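Tultero Automation Services
Thread: our tabletop sorting service, now open for evaluation

1/ Tultero is now accepting applications for Grusach, a managed sorting service for offices, schools and small public buildings. This thread sets out what the service includes, what it costs to try, and what we ask of participating sites.

2/ Grusach combines one arm, one two-finger gripper and one table with software that selects an item, picks it up and places it in the correct bin. The service is intended for light, dry, everyday discards: drink bottles, cups, wrappers, thin bags and small cartons.

3/ The arm and gripper are standard commercial units. Our own work is in the Brirkik software package, which handles grasp selection, and in the operating procedures supplied with every installation.

4/ Each evaluation runs for 20 working shifts. Tultero delivers the equipment, sets it up, trains two members of your staff and removes everything at the end of the period. There is no obligation to continue.

5/ We have received many questions about clear plastic. It remains the hardest material we handle. A depth camera can read straight through a transparent bottle and report the tabletop beneath it. Thin film is harder still, particularly on a pale surface.

6/ Brirkik does not rely on depth alone for these items. It looks for caps, printed labels, molded ridges and bright reflections, and uses them to estimate where the item lies and which way it points.
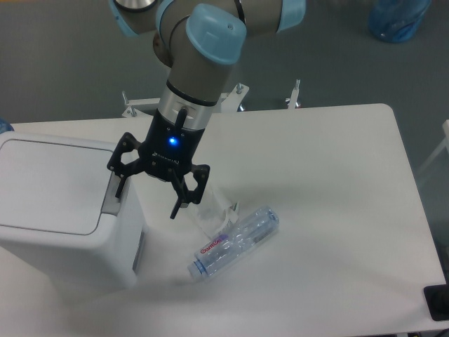 7/ Once the direction of a bottle is known, the software proposes a grasp across the body, away from the cap. The fingers remain open during the approach and close only when the wrist has been turned to match.

8/ If confidence is low, the arm does not attempt the pick. It withdraws and the item is marked for a person to handle. Sites may adjust this threshold within limits set by Tultero. We recommend leaving it at the default for the first 3 shifts.

9/ Items that touch or overlap are treated as a single group until one can be separated. The current release allows 2 attempts per group before asking for help. Several sites have requested a higher limit. We are reviewing the request but have made no commitment to change it.

10/ The evaluation at the Khaemba site, a shared office building with a staffed kitchen on each floor, ended in January. We are grateful to the building management for permission to summarize the findings.

11/ Rigid bottles and cups were handled to the satisfaction of the site. Crumpled film was not. Staff reported that the arm often declined these pieces, and that clearing the marked items by hand took longer than they had been led to expect. We accept that finding.

12/ As a result, the service description has been revised. Loose film and bags are now listed as "assisted" items. Sites should plan for a person to check the table at intervals through the shift when such items are present.

13/ Khaemba also asked for quieter operation near meeting rooms. A reduced-speed setting is now included at no added charge. It lowers the number of items handled in a shift, and sites should take this into account when choosing a location.

14/ Space and power. The system needs a level floor, a standard wall outlet and clear access on every side of the table used by staff. Low carpet is acceptable if the base does not rock. Our installer will check this during the site visit and may decline a location that does not meet the requirement.

15/ Lighting. Direct sun on the work surface causes strong glare on clear plastic and should be avoided. Ordinary ceiling lighting is sufficient. Please do not add desk lamps after setup without contacting us, as the vision settings will need to be checked again.

16/ Bins. Sites may use their own, provided that the opening is wide enough for the gripper to release an item without touching the rim. Dimensions are given in the site guide. Bins must return to the same position after emptying, and floor markers are supplied for this purpose.

17/ Safety. The arm runs at limited force and speed, and a stop button is supplied with each system. A risk assessment is completed with the site before first use. Staff must not reach into the work area while the arm is moving. Glass, sharps, batteries and containers with liquid in them are excluded from the service.

18/ Data. Camera views of the work surface are stored on the local controller for 7 days and then deleted. They leave the site only if the site sends them to us with a support request. The system does not record sound.

19/ Cost. The evaluation carries a single fee covering delivery, setup, training and removal. The fee is credited in full against the first year of service if the site decides to continue. Current rates for both are in the price sheet, available on request.

20/ Support is available by phone and email during business hours. Replacement fingertips are included. Damage caused by excluded items is not covered, and we ask applicants to read that section of the agreement with care.

21/ To apply, send the name of your organization, the type of building, a short list of the items you expect to sort, and a floor plan of the proposed location. A phone number for the person responsible for the building is also required.

22/ Applications are reviewed in the order received. Sites with mostly rigid containers will be offered places first while work on film continues. Applicants who are not placed in this round will remain on the list unless they ask to be removed.

23/ Two points in reply to questions already received. Grusach is not offered for outdoor use. It also cannot be connected to an existing conveyor at this time, and we have no release date for that option.

24/ Organizations that already hold a Brirkik license for another task may apply on the same terms. The existing license does not extend to Grusach, but the controller can be reused in most cases. Please include the controller model in your application.

25/ The site guide, the service agreement and the revised item list are available from our service desk. Further notices about the evaluation program will be added to this thread.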